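The maple board, two weeks on
August 11, 2025

I said I'd write something about the board once I'd had time to live with it, so I'll get it down before I forget the details.

It started as an offcut. Carleen Ellery had been clearing her workshop and offered me a piece of pale wood she'd never found a use for. She called it maple and I'm happy to take her word for it. I paid her £30, which she said was too much, and carried it home on the bus wrapped in a blanket.

I wanted a flat, plain surface for setting out small things. The pegboard top on the bench is good for fixing things down, but the holes are a nuisance if you want a block to stand squarely. A small cylinder will sit half over a hole and lean. A cloth slides about and a tray has a lip.

The sanding took longer than I expected. I went through the grits by hand, wiping down between each one, and spent most of an evening on the long edges. The end grain drinks up oil, so I gave it an extra coat and left it overnight. I used the Davska oil because it was already in the cupboard. It smells for a day or so and then stops.

There is one small dark mark in the wood, low down near the front edge. I thought about turning the board over to hide it, but the other side has a scratch I couldn't get out, and I've grown used to the mark. It tells me which way round the board goes. The grain has a faint wave in it too — you only notice it when you stand to one side.

The blocks are a separate story. They were part of a set of 38 that Maiara Lopes passed on to me when she moved, and I've lost a few since. I like the plain shapes best. The green cylinder has a fine cross-hatched top and is the one I reach for first. The yellow one with six sides catches the light well and doesn't roll, and the blue cube is just a cube, but a set needs one.

I keep the ones I'm using along the back of the board and bring one forward when I need it. The rest live in a biscuit tin on the shelf. I did try sorting them by colour inside the tin and gave up, as they end up mixed by the time I've carried it across the room.
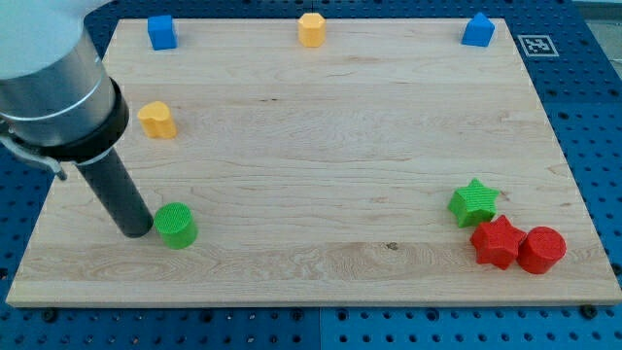
I still have to decide about feet. Carleen suggested thin cork pads so that the board doesn't shift on the bench. They would raise it slightly, and I like it lying flat. I've bought a sheet of cork anyway and will try a scrap under one corner first — if it rocks, I'll leave things as they are.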